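Lillonholm Guest House – Linen and Clothing Fold Survey

Gallery page 5. Compiled by Lorne Fehr. Last revised Mar 10, 2026.

The survey covers how clothing and household textiles are folded, stacked and stored in the upstairs bedrooms and the linen room at Lillonholm. The house has 223 entries on its textile register, of which 118 are garments. The rest are sheets, pillowcases, towels and table linen. Radu Pop set up the register and wrote the fold codes used below. Anahera Tautahi revised the codes for knitwear and for anything with a heavy waistband.

Only one picture has been placed on this page so far. The remaining entries are given as captions, in register order, and keep their numbers from the printed binder.

Terms used

Upright fold: a garment reduced to a narrow bundle with the folded edges at the top and bottom, placed side by side with others in a drawer.

Flat fold: a garment reduced to a rectangle and stacked face up. Used on open shelves.

Long fold: folded once along the length only. Used for trousers before hanging, and for items waiting to be sorted.

Return: the last turn of the fabric, which holds the bundle closed. A weak return is the usual fault in thin jersey.

Linen room

Shelf 1. Flat sheets, flat fold, four layers. The fold faces the door. Sets are kept together with one pillowcase wrapped around the rest.

Shelf 2. Fitted sheets. Elastic corners are nested in pairs, then the sheet is folded in thirds both ways. The stack leans to the left because the corners add thickness on one side. Alternating the direction of every second sheet corrects most of it.

Shelf 3. Bath towels, folded in thirds lengthwise and then in half twice. The shelf is 228 mm high in the clear, and a stack of thick towels reaches the underside sooner than Zetedberg's shelf plan allowed for.

Shelf 4. Table linen. Tablecloths are rolled on tubes. Napkins are flat folded with the hem inward. The Vanhove set is kept separate and does not go in the tumble dryer.

Bedrooms, storage

Chest, top drawer. Small items in open boxes. Socks are paired and folded over once, with no balling of the cuffs, as this stretches the elastic.

Chest, second drawer. T-shirts, upright fold. The drawer should be filled until the bundles support each other and no further. If a bundle has to be pushed in, the neighbors lose their shape.

Chest, third drawer. Knitwear, flat fold, two high at most. Tane Paewai tested upright folding here through May and went back to flat. The heavier sweaters sagged at the return and spread into the next row.

Wardrobe rail. Shirts and dresses. Hangers face the same way. Trousers are long folded over the bar, with the waistband to the left.

Bedrooms, sorting on the bed

Sorting is done on the made bed, on the sheet, with the cover turned back. A table of the same area would be better for the back, but none of the bedrooms has one. Finished bundles go along one side and unfolded items stay on the other. Denim is handled last. It takes up the most room, and it flattens lighter bundles if it is laid on top of them.

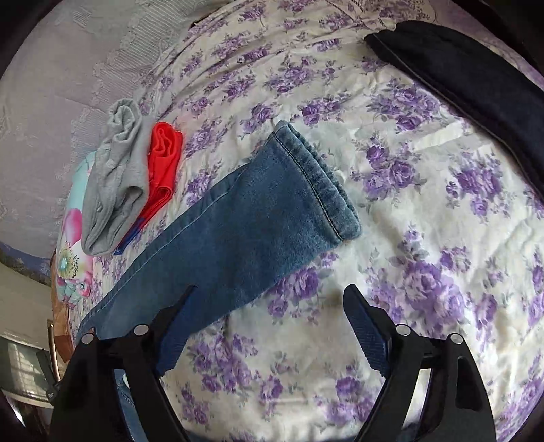 Jeans are folded leg to leg, with the side seams matched from hem to waistband. The crotch point is tucked in to make a straight edge. The leg is then brought up in thirds, starting at the hem. A thick cuff should be pulled flat by hand before the first turn, or the whole bundle will rock in the drawer.

Prints are folded with the pattern outward, which makes them easier to find from above. Plain garments are placed between them where there is a choice. Sorting by color was tried in the second bedroom and dropped after Emrys Rowlands pointed out that it split the sets.

Bundles with a loose loop at the lower end are refolded. The loop catches on the next garment when the drawer closes. It comes from an uneven second turn and can be felt with the thumb before it is seen.

Packing and transfer

Crate A. Winter knitwear, flat fold, tissue between layers. The lid closes without pressure.

Crate B. Spare bedding, one set per bag. Bags are labeled on the short side.

Crate C. Garments going to the Sudimau annex. Upright fold, same order as the drawer they came from, so that they can be lifted across by the row.

Open points

Fold code 5 (trousers, heavy) still gives two methods. The version with the waistband outside is the one in use – the printed binder has the older text.

The third bedroom has not been entered. Its chest has shallower drawers, and the upright fold will need one more turn to fit.

Corrections to the register go to Radu Pop, with the entry number and the shelf or drawer.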